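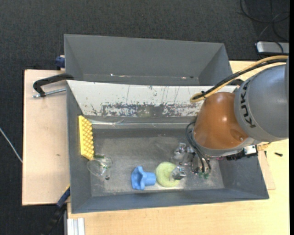 # The Slow Work of Weighing a Galaxy Cluster

A cluster of galaxies is mostly made of things that don't shine in visible light. Stars supply a few per cent of the mass, hot gas rather more, and dark matter the rest. Weighing one therefore means measuring it indirectly, and the methods do not always agree.

The cluster catalogued as Grinditz 9 is a case in point. It was first listed in a survey of 3,277 candidates compiled at the Prevham observatory, where it drew little interest. Its galaxies move too fast for the amount of light they give off, a problem familiar from the 1930s, when the same mismatch was found in the Coma cluster.

Amanuel Abera, an astronomer at Mirnstead, has spent four observing seasons on it. His team measured the redshifts of 300 galaxies in the field, then threw out those lying in front of the cluster or behind it. The spread in the speeds of those left gives a mass, provided the cluster has settled into balance.

"That is the assumption I trust least," Abera says. "Two clusters merging along our line of sight will look like one very heavy cluster."

Gravitational lensing needs no such assumption. The mass of the cluster bends light from galaxies far behind it and stretches their images by a small amount. Each distortion is lost in the natural variety of galaxy shapes, so thousands must be averaged. For Grinditz 9 the lensing mass came out nearly a third lower than the figure from galaxy speeds.

The X-ray data may explain the gap. After 48 hours of exposure, a map of the gas shows two peaks of brightness, with a warmer ridge between them. The Chatzigeorgiou model, which treats the gas and the dark matter separately during a collision, fits the ridge well but puts the second peak too far north. A further run, due in April, will add redshifts near that peak.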